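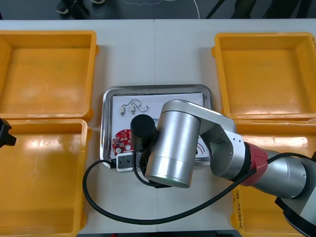 Color coding is the first thing most consultants sell and the last thing anyone checks. The claim goes that if you give each category of stock its own color, errors drop, training gets shorter and the floor more or less runs itself. Maybe. But look at how often a workplace buys one color in bulk and then falls back on a marker pen. Four bins in the same orange-yellow, and the only thing that tells you anything is a column of small black handwriting down the front of one of them. I have no quarrel with handwriting. It is cheap and it can be changed in a minute. My quarrel is with the slide deck that calls this a "visual system."

Unit 2: Does labeling reduce picking errors?
Handout, revised 12/3/24

Read this before the Conholm case. Bring the case with you, marked up.

What the sellers say

Romar sells shelf labels and colored totes to small warehouses. Its brochure says that a site in Penico "transformed accuracy" after switching. The brochure gives one number, 218, for errors in the month before the switch. It gives no number for the month after. It does not say how many orders were picked in either month, or who decided what an error was. Is a wrong item an error? A right item in the wrong quantity? A right item that arrives late? You will find that the answer changes from page to page.

What the Conholm case says

Conholm is better, and I still don't believe all of it. The site handled 1200 orders in the trial period and compared two areas, one with new labels and one without. Good so far. Now read the appendix. The area with new labels also got the experienced pickers, brighter lights and a shorter walk to the packing bench. The other area got none of that. Any one of those could explain the gap, and the authors spend a single paragraph on the problem.

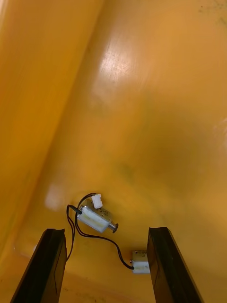 They also stopped counting in May, just before the busy season. Labels peel, ink rubs off, totes get swapped between shelves and new staff learn the wrong habit from old staff. A trial that ends while everything is still fresh tells you about fresh labels. If I were paying for the system I would want to know about it a year on, in the middle of a bad week.

What Xu adds

The Xu report (on reserve, short, worth your time) followed 300 orders by hand from shelf to door. Most of the errors it found had nothing to do with the shelf. They came from the order sheet: two products with nearly the same name, a unit written as "box" where the customer meant "case." No label on a bin will fix that. The report is small and comes from one site, so don't lean on it too hard either – but at least it says plainly what was counted and by whom.

Terms you should be able to use

Base rate: how often the error happened before anyone changed anything, given against the total number of picks.
Confounder: something else that changed at the same time.
Novelty effect: people pay attention to a new thing, then stop.

For class

Write one page on the Romar brochure. State what you would need to see before you believed the claim, and say which of those things the company could supply easily. If it could supply them and didn't, say what you make of that.

Do not write that "more research is needed." Say which research, at which site, for how long.

Pages run long every year. One page means one side, normal margins.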